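Skiltow Speaker Booking Service: Progress Report to the Stamance Fund
Prepared by Gönül Dönmez, program manager
June 7, 2024

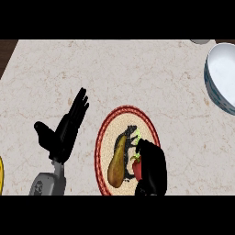 Computer rendering of two robot arms over a marble countertop, the left hand open with its fingers pointing up.

1. What this report covers

The grant pays for Skiltow to run a booking service for local speakers and workshop leaders in Drelinach and the towns nearby. The service is meant for groups that would not normally hire through an agency: libraries, trade schools, clubs, small employers. This report covers the period since our last one and follows the headings in the grant agreement. The budget sheet is sent separately.

2. Speakers

We now have 91 speakers with a live listing. A listing goes live when the speaker has given us a short biography, at least one talk title with a summary, a fee or fee range, and the distance they are willing to travel. Listings that are missing any of these are held back until they are complete.

Most of the held listings are waiting on the fee. Many of our speakers have never charged for a talk and do not know what to ask. We wrote a one-page guide that gives the usual range for an evening talk, a half-day workshop and a school visit, and we send it out with the sign-up form. It has helped with the newer sign-ups. It has not done much for the older held listings, and we plan to call those people one at a time over the summer.

We removed speakers who had not answered a booking request after two reminders. They were told by email and can come back whenever they like. Several have.

The subject range is still uneven. We are strong in local history, health, gardening and small business. We are weak in the skilled trades, and that is what the trade schools ask for most. Eglītis, who handles speaker outreach, has been going to union and contractor meetings to sign people up in person. This works better than email but it is slow, and a lot of the people he talks to are free only in the winter.

3. Booking requests

We received 1,517 requests through the website and by phone during the grant period so far. A request is counted once, even if the organizer ends up talking to more than one speaker. Requests that came in by mistake — people looking for a wedding band, mainly — were taken out before counting.

Libraries are the largest group of organizers, followed by schools. Employers are lower than we projected in the application. We had expected lunchtime talks to be popular with them. The employers we spoke to like the idea but want a series with one invoice, and until this spring we could only book and bill one date at a time. Series booking is now in place. It is too early to say whether it will change the numbers.

The main reason a request does not become a booking is the date. Organizers often write to us with a fixed date less than three weeks away. We have added a note to the request form asking for a second choice of date, and the staff now offer a substitute speaker in the first reply where there is a good match.

4. Fee support

Part of the grant pays speaker fees for groups that cannot cover them. We have supported 36 events this way. The application is one page and we try to answer within a week. We missed that target in the spring, when one staff member was on leave and the forms sat in a shared inbox that was not being checked every day. There is now a named person on the inbox each day.

Two groups asked for support and then canceled. In both cases the speaker had not traveled and no fee was paid.

We would like to discuss the cap on support per group. Under the current rule a group can be supported once per grant year. Small rural libraries have told us this means one good event and then nothing, and they lose the audience they built. We would prefer a rule based on a yearly amount, so that a group could spread the money over two smaller events. A draft of the wording is attached to the budget sheet.

5. Staff and training

The service is run by 4 part-time staff, the same number as in the last report. All of them can now take a request from first contact to final invoice, so requests no longer wait for a particular person to be in the office.

We held an evening session for new speakers on preparing a talk description. It covered titles, length, what to say about equipment, and how to describe the audience the talk is meant for. Attendance was good. The speakers asked for a follow-up on handling questions from the floor, and we will put one on in September.

6. Website

The search page was rebuilt. Organizers can now filter by subject, travel distance, fee and whether the speaker will appear by video. The old page showed speakers in alphabetical order, and those near the top of the alphabet got more than their share of requests. Results are now shown in a different order on each visit.

The calendar is the main thing still not working as we want. Speakers are supposed to mark the dates they are not available, and most do not keep this up. Staff end up phoning to check. We looked at linking to the speakers' own calendars, but the cost was higher than the budget line allows and some speakers did not want it. For now we send a monthly reminder with a link to the page where dates can be changed.

7. Problems and changes

The printed directory is behind schedule. The first proof had old fees for a number of speakers and we sent it back. We have decided to leave fees out of the print version and refer readers to the website — this also means the directory will not go out of date so quickly. There is no change to the printing cost.

Feedback forms from organizers come back at a low rate. The form was too long. We cut it down to a few questions and now send it the morning after the event. We will report the return rate under the new form next time.

8. Next period

Complete or close the held listings.
Sign up more speakers from the skilled trades, with priority for those who can visit schools during the day.
Offer series booking to every employer that has used the service.
Deliver the printed directory to libraries in the grant area.

Questions about this report can be sent to Gönül Dönmez at the Skiltow office in Drelinach.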